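### 4.2 Wrist-view perception and the socket approach controller

The disassembly stack is split into three processes: Sanna (perception), Pivis (task planning) and the motion layer, which is a thin wrapper over the arm vendor's servo interface and isn't discussed much here. All three talk over one message bus. Earlier builds had perception and planning in a single process and a slow inference call would stall the planner – bad when the arm is already moving. Splitting them fixed that and cost us some latency.

**Detection.** Sanna runs a keypoint model on the wrist stream. Training set is 3,000 labelled wrist views from the Stillanel bench, all server and desktop boards, mixed lighting. Labels are per part class: retention frame corners, socket screws, lever rod, memory latches, capacitor tops, coin cell. Cables are labelled as polylines, not boxes, as a box around a diagonal wire is mostly board. We didn't label board silkscreen. In hindsight we should of – the printed text is sharp at working distance and would give a cheap orientation check.

**Pose.** Socket pose comes from the four frame corners, solved as a planar target with known dimensions per socket family. If the family is unknown the planner requests a second view from higher up and falls back to a ratio match. A pose is accepted only when two consecutive solves agree. Reflections off the case wall were the main source of bad corners in early trials. Exposure is now locked on the board region and the case wall is masked out using the chassis plane from the overview camera.

**Approach.** The controller is a visual servo loop running at 20 Hz. It has three phases: transit, align, contact. Transit is open loop on the planner's path. Align servos on the frame edge nearest the fingers, with height held constant. Contact switches to force control along the tool axis with a soft limit, and lateral motion is clamped. Phase switching is done in the controller and the planner is only notified afterwards. Round-tripping the decision through Pivis was tried and dropped, the delay was long enough to overshoot.

**Self-occlusion.** This is the awkward one. The gripper takes up the bottom centre of every wrist view, and it gets worse the nearer the fingers are to the target. Anything on the near side of the socket is partly or fully hidden right when we need it. Three measures:

- a static gripper mask, rendered from the CAD model and the current finger opening, applied before detection so the gripper's own bolts don't fire as socket screws
- a part memory in Sanna that keeps the last confident position of each keypoint in the chassis frame, and serves that position while the part is masked
- a visibility flag on every part sent to Pivis, so the planner knows if it is acting on a live detection or a remembered one

The bolt problem was real. Before masking, the round gripper bolts were regularly picked up as screws and Pivis would queue an unscrew action on the robot itself.

Figure 2 shows the geometry the controller has to cope with. The fingers are at the lower edge of the retention frame and the near memory bank is partly behind them, while the far bank has all of its latches in clear view. In this configuration the near bank depends on part memory wherever the mask covers it.
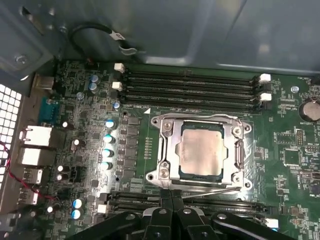 **Figure 2.** Wrist camera view with the gripper fingers at the lower edge of the CPU retention frame. Lower memory slots partly occluded by the gripper; lever rod visible at right.

**Lever handling.** The rod is thin and specular and the keypoint model is weakest on it. We fit a line between the pivot and tip keypoints and reject the fit if it leaves a corridor along the frame edge. The corridor is stored per socket family in the Tato parts file. When rejected, Pivis asks for up to 6 extra views, small wrist rotations only, then hands over to the operator console.

**Cables.** Pivis treats each cable polyline as a swept keep-out volume with a fixed margin. Crude, and it over-constrains the path near the rear I/O side, where loose wiring can hang over the ports. Slack isn't modelled. A deformable model is planned for the October build but isn't in any of the results reported here.

**Replay tooling.** All bus traffic is logged and can be replayed against a new perception build without the arm. Most of the mask tuning was done this way. Replay doesnt cover contact, so every change to the force limit still goes through the bench.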